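How Do Stitches Close a Cut?
August | By Geeta Awasthi

A small scrape heals by itself. A deep cut may need help, so a doctor sews the two sides together. The thread is called a suture.

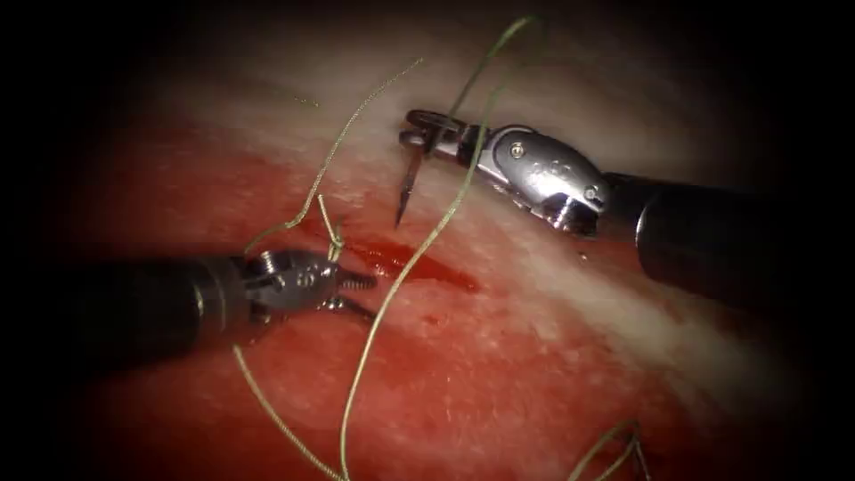 Green suture thread beside a short cut.

The needle is curved like a tiny hook. It dips into one side and comes up on the other. Then the thread is tied in a knot and trimmed.

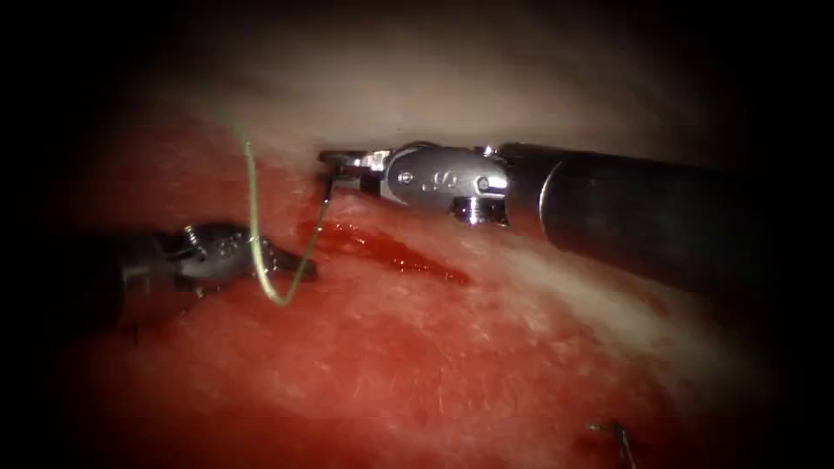 Do stitches have to be taken out?
Some do. Skin stitches often come out after 7 days or more, and other kinds dissolve inside the body.

© Brelusora Kids. Contact us | Back to top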